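In Defense of the Small Bathroom

22 September 2018

My apartment has one bathroom, and the bathroom has one sink, and for years I have been told by magazines, relatives and the man who came to measure for blinds that this is a problem. Couples, I'm informed, need two. The theory is that marriages end over toothpaste. I have seen marriages end, and it was usually money or Phoenix.

Last December I toured a new building in Stamow, mostly because it was raining and they had cookies. The model unit was 110 square feet of bathroom attached to a bedroom I could have crossed in a hop. There was a tub for soaking, a separate place to stand while getting wet, and a bench. I asked what the bench was for. The agent said, "Just being." I have a couch for that, and it faces a television.
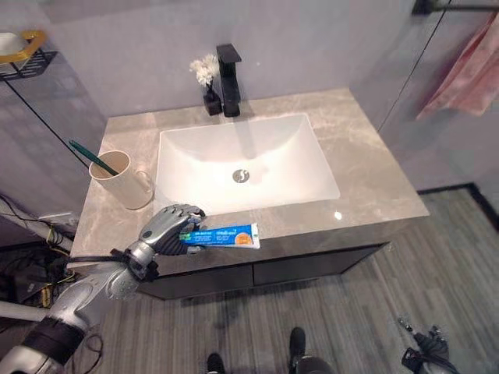
People who grew up with one bathroom among six learned things. We learned to knock. We learned to shave in 80 seconds and to tell from the sound of the pipes whether there would be hot water in our future. My sister could hold a full argument through a closed door while brushing her teeth, and she won most of them. I don't claim this made us better people, but we were certainly faster.

The big bathroom asks for things. It wants a plant. It wants a basket of rolled towels that no guest will ever dare unroll. A friend in Wostus redid hers at a cost I won't repeat, and now she cleans it before the cleaner comes and keeps her actual hairbrush in a kitchen drawer, where it can't spoil the view. She showers at the gym.

I'll give the remodelers one thing, and that's the counter. A stretch of flat stone beside the sink is worth having. My own sink is a pedestal, a design that offers you a ledge the width of a cracker and then tilts it. I have fished the same razor out of that basin for 12 years.

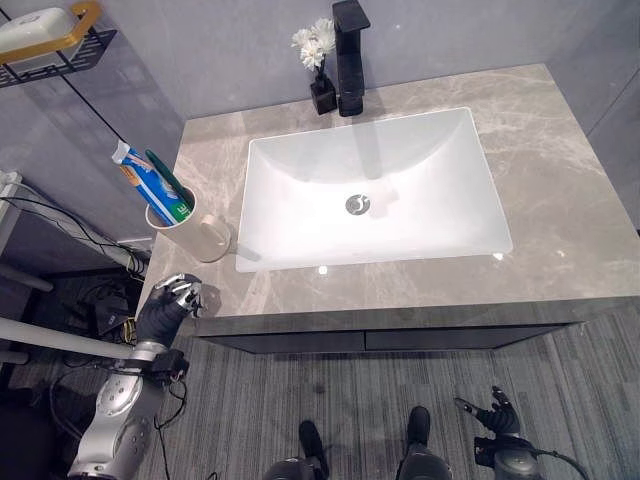

A wide counter, a large basin and a black faucet: the part of the modern bathroom I'd keep.

So take the counter, and leave the rest. What bothers me is the arithmetic. Every foot handed to the tub nobody fills comes out of a room where people might sit down together, and the Stamow unit had no place for a table. You could bathe like a senator and then eat your soup standing up.

My grandmother lived to 84 with a bathroom so narrow that you had to decide which way you'd be facing before you went in. She kept a radio on the windowsill and a stack of mysteries on the tank, and she could stay in there all afternoon if the dishes needed doing.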